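Projects > Baláž Bequest > Detotton Parish Records > Progress Reports

Second progress report: transcribing the Detotton vestry books

Zamfira Grecu, project lead
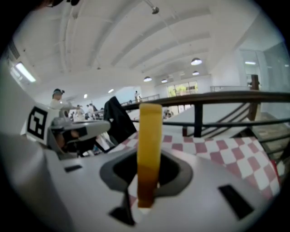
When we last reported, we had read one of the three vestry books and were feeling good about ourselves. Book 2 has corrected that. It is now finished, all of it typed up and checked, but it took most of the winter and two pairs of reading glasses, and the schedule in our original proposal should be treated as a work of early optimism.

The trouble was the clerk. Book 1 was kept by a man with a round, patient hand who wrote "item" before everything and blotted almost nothing. In 1689 he stops in the middle of a page about a church gate, and the next entry is by someone who had plainly been told that ink cost money. He abbreviates. He abbreviates his abbreviations. For several weeks we believed the parish had been spending heavily on "brds," and we had a nice theory about carpentry until an unshortened entry showed that he meant birds. The parish was paying for dead sparrows. Anyone who read the draft chapter on woodwork in the shared folder should please stop quoting it.

What the money has paid for so far

Most of this period's grant went to reading time, as planned. The Joller Foundation agreed in February to let us move the unspent travel line over to conservation, and we are grateful, especially as the travel line had been written for a visit to Ustine to see the bishop's copies. The Ustine archive wrote back to say that the bishop's copies had been lent out before the war and that they would be glad to hear from us if we found them. We have not found them. We have saved the train fare.

The conservation money went on the spine of Book 2, which had been repaired at some point with what our binder called "enthusiasm" and then, when pressed, "carpet glue." It now opens flat. The first thirteen leaves had been stuck together along the inner margin and are readable for the first time in living memory. They contain a long list of people who had not paid for their pews. I had hoped for something with more plot.

What we found

The pew list turned out better than I gave it credit for. It names households by where they sat, and the seating follows the street plan closely enough that we can now place families on the east side of the village who appear nowhere else. Widows are listed under their own names, which the first clerk never bothered to do. Whatever else I have said about the second clerk, he gets credit for that.

We also have the full run of a quarrel over the bell. The old bell cracked. The vestry resolved to buy a new one. Over the following pages it resolved this again and again, each time in slightly firmer language, and each time adjourned to the inn. The inn's bill is entered in full and without abbreviation. The bell, when it finally arrives, gets one line, misspelled.

There are smaller things that will interest the genealogists. Apprentices are named with their home parish, and a run of burials has causes of death in the margin, including one man who died "of his own opinion." We have checked the reading against the original under good light, and it stands. Suggestions are welcome.

What has gone wrong

The search page is late. It works, in the sense that typing a surname produces results, but the parish spelled its own leading family every way the alphabet allows, and at present a search for Baker will give you the Bakers and leave out the Backers, Bakars and Baekers, all of whom were the same cantankerous people. We are building the list of variants by hand. It is dull work and I do a page of it each morning before I let myself have coffee.

I also have to report that the style guide has been rewritten. The first version told transcribers to keep the original spelling and expand abbreviations in brackets. In Book 2 this produced sentences made entirely of brackets. The new rule is to expand silently where there is only one possible reading and bracket the rest. Book 1 did not need redoing, thank heaven and its clerk.

What comes next

Book 3 is thinner than the others and in a different hand again. I have read the opening pages and it seems legible, though I said the same about Book 2 and it is on record. The plan is to finish the first reading by the end of summer, put up the search page with the variants in place, and print a short booklet of extracts for the village. The bell quarrel will go in whole.

We are not asking for more money this time. We are asking for permission to run past the original end date with what we have, and a revised schedule is attached. It has been drawn up by someone more pessimistic than me.

The transcription of Book 2 can be read on the project pages now. Please send corrections with the page number, as "the bit about the pig" describes a good deal of the volume.

Shared 13 times

3 comments

pewrenter
My mother's people were Backers from the east side and I can confirm cantankerous. Is the pew list going into the booklet? I'd buy two.

M. in Ustine
We had a "died of his own opinion" in our registers too, but it was a bad copy of "own operation," a man who tried to pull his own tooth. Might be worth another look at the word ending.

Zamfira Grecu
Thank you both. The pew list will be in if I can get it onto a double page. I have been back to the margin and it still says opinion to me, but I will ask for a second pair of eyes before it goes to print.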